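We use cookies to remember your region and language. Accept | Manage

Grurnel Two-Arm Home Kit: Set-up Guide
Section 9. Teaching the bin bag routine

This is the routine most owners want to try first, and it's a great one! Thin plastic is a real workout for both grippers.

1. Stand the empty wastebasket on the floor against a bare wall, within reach of both arms.
2. Stick the hook to the wall above it and hang one bag by its gathered top.
3. Press Home and wait until both arms stop.
4. Set grip force to 35 and speed to Slow. 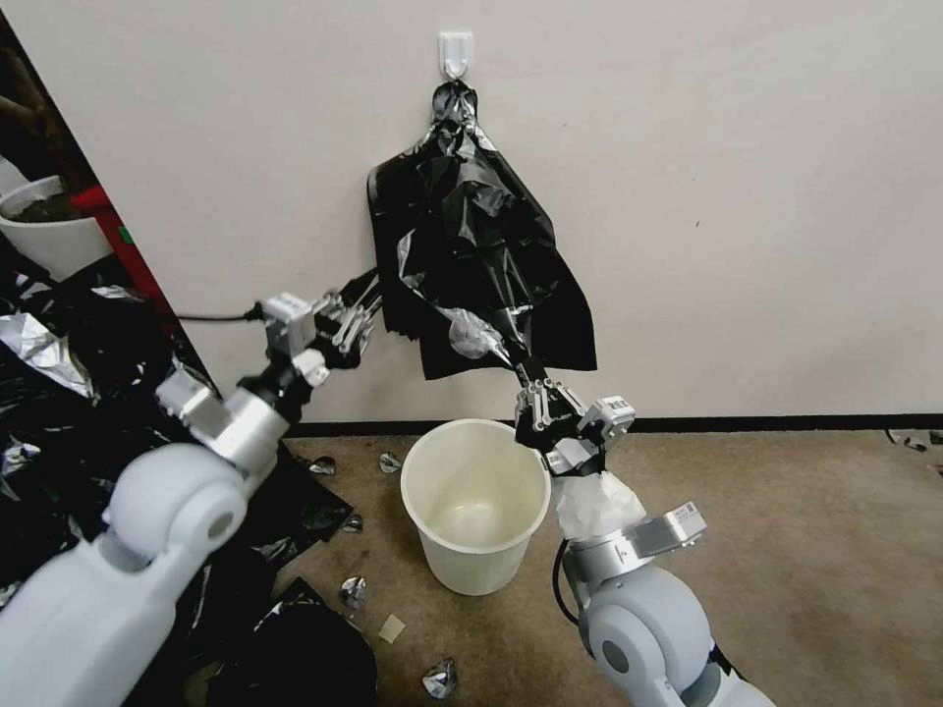 5. Hold Teach and guide the left gripper to the side of the bag, then the right gripper to a lower corner. Squeeze each handle to close.
6. Draw the grippers apart gently, then release Teach to save.

Note: Dark, shiny bags are harder for the head camera. If the grip misses, dim any lamp aimed at the wall and repeat step 5. Second tries usually go beautifully.

CAUTION: Keep hands, hair and pets clear of the elbow joints while the colour ring is amber.

Saved routines appear under My Jobs (room for 300).

© Sesska Robotics | Contact support | Back to top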